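Acrylic desk organiser

An acrylic desk organiser is a holder made of clear plastic sheet and divided into pockets for pens, cards, clips and similar small items. The sheets are cut to outline, polished along the edges and then either bent over a heated wire or bonded with solvent cement. Tiered types have an inner shelf that forms the floor of an upper row of pockets – the lower row is reached from the front.

Dividers may be fixed or slotted. Slotted dividers are thinner and may lean slightly under load. Front panels are flat or curved, a curved panel being stiffer for the same thickness of sheet.

Clear acrylic scratches easily and shows finger marks. It is washed in lukewarm water with mild soap and dried with a soft cloth. Cleaners containing alcohol or ammonia can cause fine cracks, mainly at bends and joints. 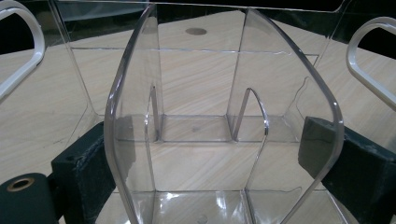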